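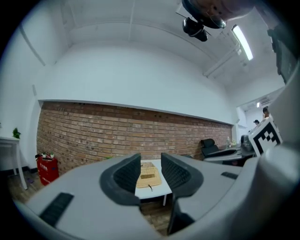 Garra de mão, almofadas pretas já montadas, antes do ajuste de curso

dovitz_oficina
Abro este tópico para juntar o que está espalhado por três outros. Estamos a montar na oficina partilhada um par de garras de mão para gravar demonstrações, e o primeiro alvo é a tampa de um cesto de vime. O corpo é a versão 6 dos ficheiros Trostenance, impressa em cinzento. Custo até agora: 140 euros pelas duas, sem contar a câmara.
O que já funciona: os dedos fecham paralelos e a almofada texturada agarra o vime sem escorregar. O que falta: o marcador perde-se quando rodo o pulso mais do que devia.

Appiah
Que marcador estás a usar? Com um quadrado plano tive sempre esse problema. Passei para cubo e melhorou bastante.

dovitz_oficina
Cubo, um em cada garra, com padrão em todas as faces que se podem ver de cima. O problema é a luz do tecto -- em certos ângulos a face fica lavada. Papel mate ajudou um pouco.
Mudámos também a forma de abrir a tampa. Antes era uma garra só, agora a esquerda segura e a direita pega na borda da frente.
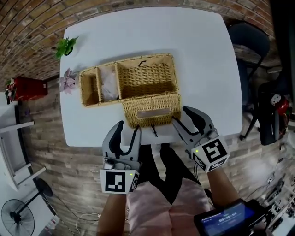
vusus Eu não gastava tempo com duas mãos nesta fase. Uma tampa com dobradiça abre-se com uma. Estás a duplicar os dados a sincronizar e a duplicar os sítios onde a coisa falha.

dovitz_oficina
Com uma só, o cesto arrasta na mesa. Pesámo-lo: 716 gramas. Não chega para ficar quieto quando se puxa a tampa.

vusus
Então cola o cesto à mesa. Fita dupla face e está resolvido.

Appiah
Discordo. Se o colar, aprende a abrir cestos colados. Quando o tirar dali volta à estaca zero. Prefiro as duas mãos, mesmo que demore mais.

vusus
Para aprender a tarefa primeiro, chega. Depois complica-se. Mas a oficina é vossa.

dovitz_oficina
Fico com as duas mãos por agora. Se até março não tiver gravações limpas, tento a fita.
Quanto às gravações: o plano é chegar às 600. Cada uma começa com o cesto numa posição diferente, tampa fechada, garras fora da mesa.

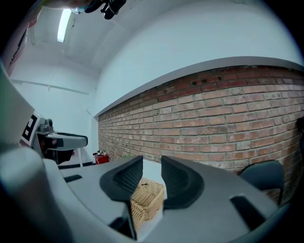
Marco a posição de partida num papel e vou riscando, para não repetir sempre o mesmo canto. As que têm o marcador perdido mais de um segundo vão para uma pasta à parte, não apago nada. Os ficheiros dos dedos seguem logo à noite, com a folga corrigida na base -- a primeira versão prendia a meio do curso e tive de lixar.

Appiah
Manda também o suporte do cubo, se puderes. O meu abana.

dovitz_oficina
Mando. Leva dois parafusos M3 e uma anilha de borracha por baixo.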